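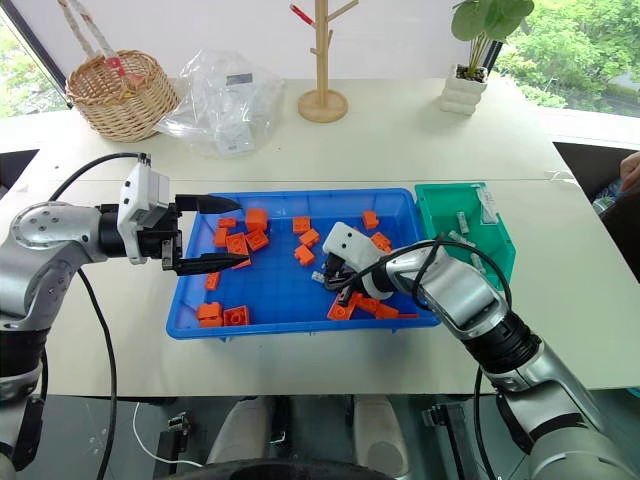
1/ Hilo sobre Lila y los faros de Irden, que volví a ver anoche después de muchísimos años y que me tiene dando vueltas por la casa desde las siete de la mañana. Spoilers desde ya, avisados quedáis.

2/ Para quien no la conozca: animación 2D, directa a vídeo, dirigida por Sorcha Hepburn. Lila tiene once años, vive con su tío en una isla donde los faros se apagan de uno en uno y decide ir a encenderlos ella sola en un bote que hace agua. Ya solo con eso me tenéis dentro.

3/ La recordaba como una peli de aventuras y resulta que es una peli de miedo!!! La llegada al segundo faro, con la escalera de caracol y esa respiración que viene de arriba... Yo con ocho años la vería tapándome con el cojín, porque de esa parte no guardaba ni un plano.

4/ El villano, Gowda, sigue siendo una maravilla. Un farero jubilado que habla bajito, ofrece té a todo el mundo y va guardando la luz en tarros. Jamás levanta la voz. Cuando le dice a Lila "siéntate, que se enfría", se me pusieron los pelos de punta otra vez.

5/ La voz original es de Donnie McIver y está enorme. El doblaje que teníamos aquí lo hacía más cascarrabias, más de dibujos. Le tengo cariño, pero con McIver el personaje da pena y miedo a la vez, y la escena de los tarros cambia entera.

6/ Los fondos. LOS FONDOS. Acuarela de verdad, con el papel asomando en las nubes. Los firmó Jolien Bakker y, según el librito del DVD, pintó 592 para una película que apenas pasa de la hora. Hay un amanecer en el minuto 33 que tengo ahora mismo de fondo de pantalla. 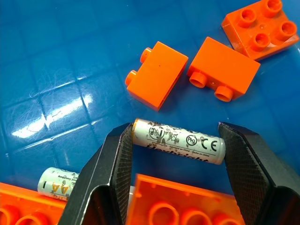

Una pila AA sujeta por los dos extremos.

7/ Cosas que han envejecido regular: la gaviota. Entiendo que había que meter un bicho gracioso, pero suelta un chiste justo después de la despedida del tío y me saca por completo. Mi sobrina se rio, ojo, así que igual el problema soy yo.

8/ También chirría el barco en 3D. En su momento me pareció el futuro, y ahora flota por encima de las acuarelas como una pegatina. Son 20 segundos, se perdona.

9/ La música es de Lachlan Kerr y la llevo tarareando desde anoche. El tema de los faros empieza con una sola nota de armonio y va ganando un instrumento con cada luz que Lila enciende — en el último faro suena todo junto y yo, claro, llorando con la manta hasta la barbilla.

10/ El final! Mi yo pequeño creyó siempre que Gowda se caía al mar. Pues no: se queda en el último faro, abre el tarro que le faltaba y se sienta a esperar los barcos. Lila le deja el bote. No hay discurso ni abrazo, se va remando en otro y ya está.

11/ Pregunta para frikis: en los créditos sale Sheena Dow como coguionista, y creo que es la misma que escribió Zurkuline, la serie de los topos cartógrafos. Tiene todo el sentido, hay la misma manera de dejar hablar a los niños sin hacerlos repelentes. Alguien lo confirma?

12/ (Si no habéis visto Zurkuline, poneos con ella en agosto, que los capítulos son cortísimos y entran solos después de comer.)

13/ Edito por aquí porque me lo preguntáis varios: la vi en DVD, edición viejita, de segunda mano. El audio original va sin subtítulos en castellano, solo en inglés. La imagen está un pelín oscura en las escenas de noche, subid el brillo.

14/ Mi orden de faros, de menos a más: el del puente, el de las cabras, el hundido, el de la escalera, el último. Acepto discusión sobre el de las cabras, que sé que tiene sus fans. Mañana veo la secuela, que no he visto nunca y me da bastante respeto. Os cuento por aquí.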